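Zwischenbericht an die Förderstelle, Berichtszeitraum Februar bis August
Projekt Hosto: Erschließung und Neuordnung der Nachbarschaftsbibliothek
Verfasst von Mhairi Ogilvie, Projektleitung

## 1. Stand der Arbeiten

Der Bestand der ehemaligen Leihbücherei Ocampo ist vollständig übernommen. Übergeben wurden 2.106 Bände, im Übergabeprotokoll standen zunächst weniger, weil zwei Regalmeter Reiseliteratur im Kellerabteil nicht verzeichnet waren. Die Differenz ist mit den Erben geklärt und schriftlich bestätigt.

Katalogisiert sind bislang 971 Bände. Damit liegen wir leicht hinter dem Zeitplan aus dem Antrag. Der Rückstand stammt aus dem Frühjahr, als die Katalogsoftware Skorero nach einem Update keine Umlaute mehr in der Schlagwortsuche verarbeitete. Der Fehler ist seit Mai behoben. Die in dieser Zeit erfassten Titel mussten einzeln geprüft werden, 113 Datensätze wurden korrigiert.

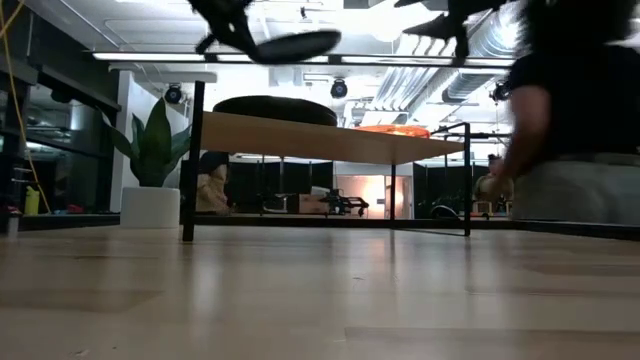
Für die Sachgruppen haben wir uns gegen eine eigene Systematik entschieden und eine vereinfachte Fassung der bisherigen Ocampo-Ordnung übernommen. Viele ältere Leserinnen und Leser kennen sie noch. Die Gruppen Heimatkunde und Landwirtschaft wurden zusammengelegt, die Jugendbücher stehen jetzt nach Lesealter.

## 2. Zustand des Bestands

Hui-mei Fu hat die restauratorische Durchsicht übernommen und im Juni abgeschlossen. Der Zustand ist insgesamt besser als bei der Antragstellung angenommen. Schimmel fand sich nur in einer Kiste mit Zeitschriften, die getrennt gelagert und inzwischen nach Rücksprache ausgesondert wurde. 43 Bände haben Schäden am Rücken oder lose Lagen und sollen zum Buchbinder. Ein Angebot der Werkstatt Gurkex liegt vor, ein zweites ist angefragt.

Nicht im Antrag vorgesehen war die Behandlung der Klebeetiketten. Die Bücherei hatte in den siebziger Jahren einen Klebstoff verwendet, der durch die Einbandpappe schlägt. Wir entfernen die Etiketten nur dort, wo sie sich ohne Lösungsmittel abheben lassen — alles andere bleibt, wie es ist.
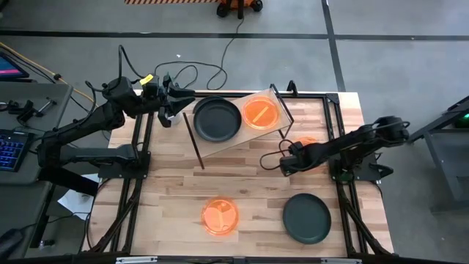
*Holztisch mit Tellern und schräg stehendem Gestell*

## 3. Leihbetrieb und Veranstaltungen

Der Probebetrieb läuft seit April an zwei Nachmittagen in der Woche, jeweils bis 18.30 Uhr. Ausgeliehen werden vor allem Kriminalromane, Kochbücher und Bilderbücher. Die Leihfrist von vier Wochen hat sich bewährt, Mahnungen waren selten nötig. Eine Verlängerung ist bisher nur vor Ort möglich. Mehrfach wurde nach einer telefonischen Verlängerung gefragt, wir richten sie ab Herbst ein.

Der Vorlesekreis für Kinder war gut besucht, der Lesekreis für Erwachsene weniger. Beim zweiten Termin im Juni kamen drei Personen, danach haben wir bis nach den Ferien ausgesetzt. Für den Neubeginn ist eine spätere Uhrzeit geplant, 19.30 Uhr statt 17 Uhr.

Die zweisprachigen Lesungen (Deutsch und Mandarin), die Hui-mei Fu neben ihrer eigentlichen Aufgabe angeboten hat, waren im Antrag nicht enthalten. Sie sollen fortgeführt werden. Kosten entstehen nur für Kopien und Getränke.

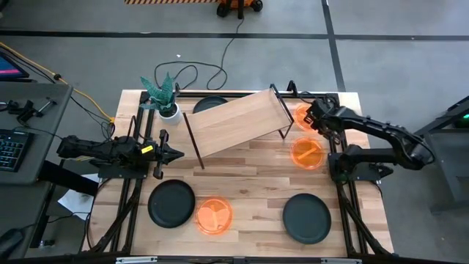

*Tisch mit Geschirr und Pflanze*

## 4. Mittelverwendung

Die Personalmittel sind planmäßig abgeflossen. Bei den Sachmitteln gibt es zwei Abweichungen:

- **Regale:** günstiger als veranschlagt, weil wir gebrauchte Stahlregale aus einer Schulauflösung übernehmen konnten. Die Wandbefestigung wurde von einer Fachfirma abgenommen.
- **Buchbinder:** voraussichtlich teurer. Im Antrag war nur ein Pauschalbetrag für kleine Reparaturen angesetzt.

Wir bitten um Zustimmung, die eingesparten Regalmittel in die Position Buchbinder umzuwidmen. Eine Erhöhung der Gesamtsumme wird nicht beantragt. Die Belege für das erste Halbjahr liegen bei, die Rechnung für die Transportkisten fehlt noch und wird nachgereicht.

## 5. Offene Punkte und nächste Schritte

Ungeklärt ist weiterhin der Umgang mit den handschriftlichen Ausleihkarten. Sie enthalten Namen und Anschriften, zum Teil von noch lebenden Personen. Bis zu einer datenschutzrechtlichen Auskunft bleiben sie verschlossen und werden nicht ausgewertet. Das Stadtarchiv hat Interesse an einer Übernahme angemeldet.

Bis Jahresende sind vorgesehen:

- Katalogisierung der Belletristik abschließen
- Auftrag an den Buchbinder vergeben, nach Zustimmung zur Umwidmung
- Skorero-Katalog für die öffentliche Suche freischalten
- Beschriftung der Regale erneuern

Die Sachbücher werden voraussichtlich erst im ersten Quartal des kommenden Jahres fertig. Eine Verlängerung der Projektlaufzeit ist dafür nach jetzigem Stand nicht nötig. Sollte sich das ändern — etwa durch längere Wartezeiten in der Werkstatt —, melden wir uns vor dem nächsten Bericht.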